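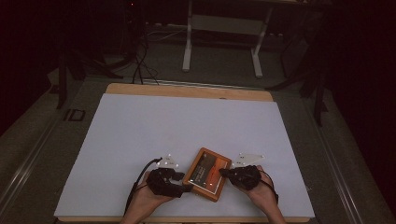
Skikby Commons Residents Association
Interior Finishes Working Group
Minutes of the meeting held Mar 6, 2023, in the ground floor meeting room

Present: Estíbaliz Pacheco (chair), residents from the east and west stairwells, the building manager, one representative of Bustamante Interiors.
Apologies: the resident for the top floor, who sent comments by email.

The meeting opened at 7 p.m.

1. Minutes of the January meeting

Accepted with one correction. Under item 4, "lobby rug" should read "lobby runner." The rug is a separate purchase and was not discussed in January.

2. Matters arising

The sample boards from January have been returned to the supplier except for the two gray ones, which are still in the office. The building manager will send them back with the next delivery.

The broken shade in the reading room has been taken down. A replacement was not ordered because the window treatment for that room is under item 4.

3. Lobby wall color

Bustamante brought three painted cards: a warm white, a pale green and a clay color. The cards were held against the wall beside the mailboxes and again next to the elevator.

The warm white looked yellow under the ceiling lights. The clay was liked by the east stairwell residents but thought too dark for the back of the lobby, where there is no window. The pale green had the most support. The top floor resident's email also favored green but asked that it stop at the corner and not continue up the stairs.

The Bustamante representative said the stairs could stay in the present off-white, with the change made at the inside corner by the notice board. The trim would be repainted in the same off-white so the two areas tie together.

Agreed: pale green for the lobby walls, off-white for the stairs and all trim. Satin finish on the walls up to the handrail line, matte above it.

4. Reading room curtains

Two options were presented. The first was a lined linen curtain, floor length, on a plain black rod. The second was a roller shade inside the window frame with short side panels.

The building manager pointed out that the radiator sits directly under the window and that floor-length curtains would cover it. Estíbaliz Pacheco asked if the curtains could end at the sill. Bustamante said they could, but that the linen hangs better with more length.

The roller shade was preferred on practical grounds. There was some disagreement about the side panels, which two residents thought were unnecessary. It was left that the shades go in first and the panels are looked at again once the chairs are in place.

Agreed: order roller shades in the oatmeal fabric. Panels deferred.

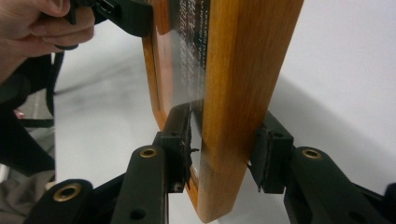 5. Seating

The Stekard armchairs are still the first choice for the reading room. The quoted price is $700 per chair, with delivery included. The working group had hoped for five chairs, and Bustamante has asked the supplier for a better price on that quantity. No answer yet.

The seat height was discussed again. One resident found the floor sample low and hard to get out of. Bustamante confirmed that a taller leg is made for the same chair and can be ordered at no extra charge, but only in the dark stain. The dark stain was not thought to be a problem with the oatmeal shades.

A question was raised about cleaning. The covers are fixed and have to be cleaned on the chair.

Agreed: taller leg, dark stain. Estíbaliz Pacheco may approve the order if the price is at or below the figure quoted.

6. Lighting

The Clotgate wall lights for the lobby have been delayed by the manufacturer. Bustamante suggested fitting the brackets and wiring now so that the painter does not have to come back. The building manager wants this checked with the electrician first, as the old boxes may be too shallow.

Mounting height was set at 67 inches from the finished floor to the center of the fitting. The existing lights are lower and get hit by moving boxes.

For the bulbs, it was agreed to use the same warm tone in the lobby and the reading room. The stair lights are on a separate contract and will not be changed.

7. Lobby runner

The woven runner was accepted in January. Since then the doormat has been replaced with a thicker one, and the building manager reported that the inner door now clears it only narrowly. The runner should start 40 inches in from the door. Bustamante will correct the length on the order.

8. Any other business

A resident asked if the notice board could be moved out of the lobby. It has to stay where deliveries can see it, but it will be reframed to match the trim.

The bench outside the elevator was raised and put off to the next meeting.

Actions
Bustamante: confirm paint order, reorder runner, report on chair price.
Building manager: return gray samples, call electrician about the boxes.
Estíbaliz Pacheco: reply to the top floor resident on the stair color.

The meeting closed at 8:25 p.m.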